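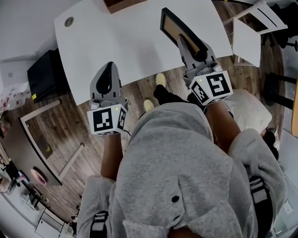 Why doesn't a picture frame fall over?

People say a picture frame stands up because it has a leg at the back. Is that the whole answer? Plenty of frames with legs fall over anyway, so something else must be going on.

Start with weight. Every object has a balance point, which grown-ups call the centre of gravity. You can think of it as the middle of all the heaviness. If the balance point sits above the space between the parts touching the desk, the frame stays up. If it moves past that space, over goes the frame.

A frame standing straight up on its thin bottom edge has hardly any space to play with. One bump of the desk can finish it. Lean it back on a leg and the touching parts are spread out, with the bottom edge at the front and the tip of the leg behind. Now the balance point has room to wobble.
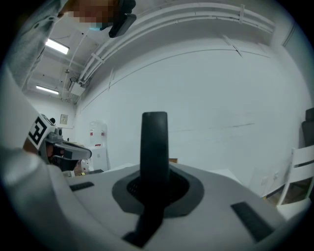
Leaning a frame against a wall sounds easier, and you may hear that it is always safer too. I doubt that "always". The wall stops the top from going backwards, but it does nothing to stop the bottom from sliding forwards. A white wall like the one in the photo might make a dark frame easy to see, but its colour won't hold anything up. What matters is grip, or friction. On a smooth desk, a frame that leans too far can slide until it is lying flat.

My niece Tegan Donnelly was told that heavy frames never slip. She didn't believe it, so she tried one that weighed 900 grams, with no glass in it, and leaned it lower and lower over a folded towel. It slipped. A heavier frame presses harder on the desk, and that does give it more grip. It also pushes its bottom edge outwards harder when it leans. The two pretty much cancel out.
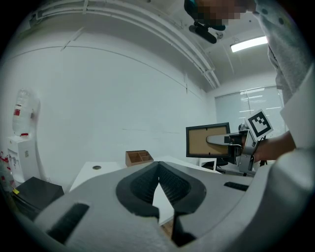 So should you believe her, or me? Test it yourself. You need a light frame with no glass, a desk, a towel and a grown-up who doesn't mind a thump.

Lean the frame nearly upright against something solid. Move the bottom edge out a little and let go gently. Keep going until it slides, then try again with a rubber mat under the bottom edge. Do each test 3 times. One try doesn't prove much, as you might have nudged it.

Did the mat help? If it didn't, check for dust. Dusty rubber can be surprisingly slippery, whatever it says on the packet.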